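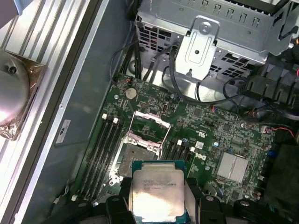
Putting a used Xeon into a Dell board without bending anything

Every second guide to this job tells you it takes two minutes. It takes two minutes if you already know which way round the chip goes and you don't mind gambling with the socket. I have done enough of them to distrust anyone who hurries.

What you need

A clean cloth, some isopropyl alcohol, thermal paste and a decent torch. I paid 36 for a Ritero "socket care kit" last February and got a brush, a cloth and a leaflet. Buy the cloth.

Before you start

Switch off, pull the mains lead and hold the power button in for a few seconds. Touch bare metal on the case. If you own a wrist strap, wear it.

Check that your board takes the chip. A V3 on the end of the model name is a generation, and a board that ran the one before it may want nothing to do with yours. Look up the exact board, not the name on the front of the case. Sellers get this wrong all the time. Solène Leblanc once sent me a Plevisska listing with 2,218 happy ratings and the wrong socket in the title.

Take the memory out first

You can leave it in, people do. I prefer all the slots empty, with the latches open, so my knuckles have somewhere to go. Note which slots were filled before you pull anything.

Open the socket

1. Release the levers in the order given in your board's manual. They are under tension, so keep a thumb on them.

2. Lift the metal load frame right up and let it stay there.

3. Shine the torch across the contacts from a low angle, then from the other side. They should make an even pattern. A dull patch may be dust, or it may be a bent contact. Don't brush it, whatever the kit says. Use an air blower held well back.

Lower the chip

4. Hold it by its edges, metal lid upwards. Keep your fingers off the underside.

5. Match the notches and the corner mark to the socket. Printed text on the lid is a poor guide to which way round it goes.

6. Bring it down flat and let go. No pushing, no sliding. If it rocks, lift it straight out and look again.

7. Lower the frame and close the levers in reverse order. Some resistance is normal. A chip sitting crooked is not, so stop if you see one.

Finish off

Wipe the lid with alcohol, add paste and fit the cooler, tightening opposite screws a little at a time. Start with 4 memory sticks or fewer, in the slots the manual names. Nomvula Mokoena swears by filling every slot at once. Good luck finding the bad stick that way.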